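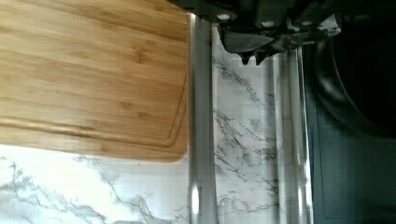
Setting up your Vinow breakfast corner starts with the board, and it's a lovely job to do on a Saturday morning! Wipe the worktop first, then lay the board flat. Bamboo with a juice groove, set on a marble-patterned top, is a treat to slice on – the groove catches all those tomato drips.

Guides > Kitchen > Breakfast corner
Search guides Go

1. Stand the toaster within easy reach of the board, slots facing up.
2. Leave 40 mm clear behind it.
3. Plug in and run one empty cycle with the window open.

CAUTION: Never cover the slots while the toaster is on.
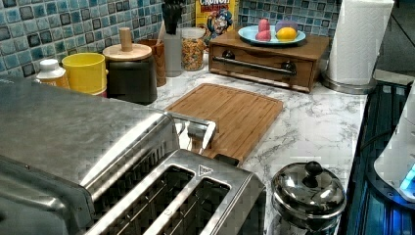 How often should I oil the board?
Once a month is plenty. Rub in a thin coat of food-safe oil and leave it overnight.

Note: Wash the board by hand and dry it standing on edge.

Vinow, Preltthorpe – Contact us – Back to top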